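Dumpling supper returns to Nokitport with a longer menu

The winter dumpling supper in Nokitport will be held again this December, after a year in which the kitchen of the parish hall was closed for new pipes. The supper will go on for three evenings, and the doors open at 5:30 p.m. each time. Last time it was one evening only, and many people from the Orkavton side of the river came when the food was already finished.

At that supper the cooks served 513 portions, and the last of them went out before eight o'clock. The kitchen has now a bigger stove and a second sink, so the organizers believe that they can cook more without keeping people in line outside. 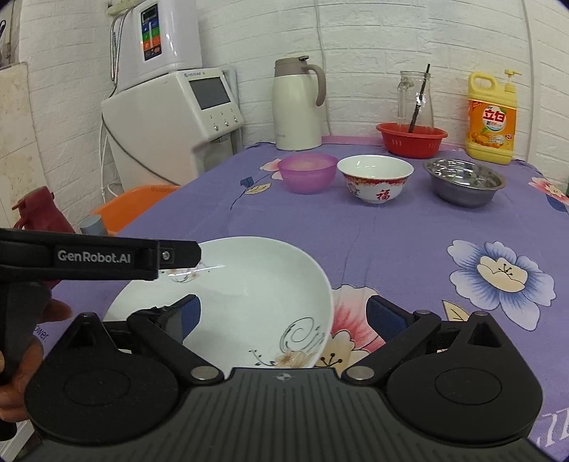

A plate on a flowered tablecloth.

The potato dumplings with fried onion stay on the menu, as they were. New this year are a dumpling with plum, a dumpling with smoked cheese, and a clear mushroom soup that can be ordered with or without barley. The mushroom soup contains no meat. The plum dumpling comes with butter and poppy seed, but the poppy seed is put on at the counter and can be left away if you ask.

Flour and potatoes are given by Gallagher, the grocery store on the main street, which has also agreed to sell supper tickets at its bread counter. A ticket for adults costs $9 and includes soup, one plate of dumplings and tea. Children under six eat free of charge.
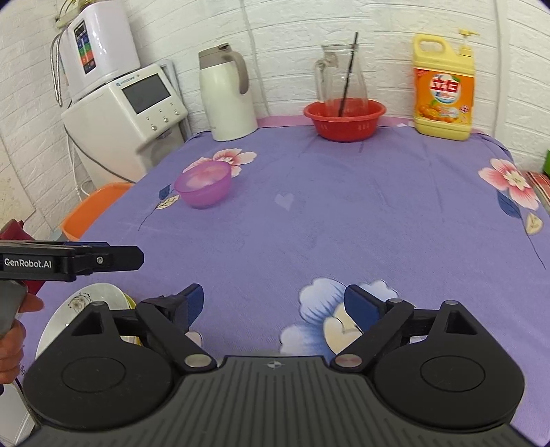
Nokitport, December

The dough will be made in Flededau, where the bakery has a large mixer that is not used in the afternoon. It will be driven over the bridge in covered tubs, and the dumplings will be shaped by hand in the parish hall. About 35 people have put their names on the list for shaping, and more are welcome, especially for the second evening. No experience is needed. Those who come for the first time are asked to be there at 2 p.m., and the others can come one hour later.

A small disagreement about the onion was settled last month. Part of the cooks wanted to fry it in oil, so that guests who do not eat butter could have it too. The other part found that the taste would not be the same. There will be both, in separate pans, and the bowls on the counter will carry a label.

Guests can take food home in their own containers during the last half hour. The supper does not sell boxes this year, after many complaints that the paper ones became soft on the way to the bus. Please bring something with a lid, if you plan to carry soup.
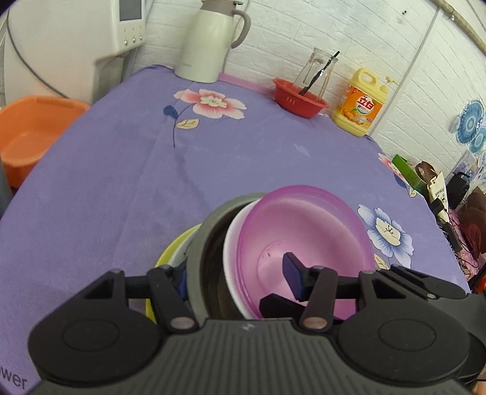 A pink-purple plastic bowl stacked with a white one.

Parking beside the hall is only for drivers with a disability permit. All others can use the field behind Gallagher, from where it is a walk of a few minutes along the church wall. The late bus to Orkavton stops in front of the hall at 9:15 p.m. on all the supper evenings.

The recipe for the potato dumplings will be printed on a card and given out at the door. The recipe for the plum ones is still being changed, and it will be hung up in the window of the bakery in Flededau when it is ready.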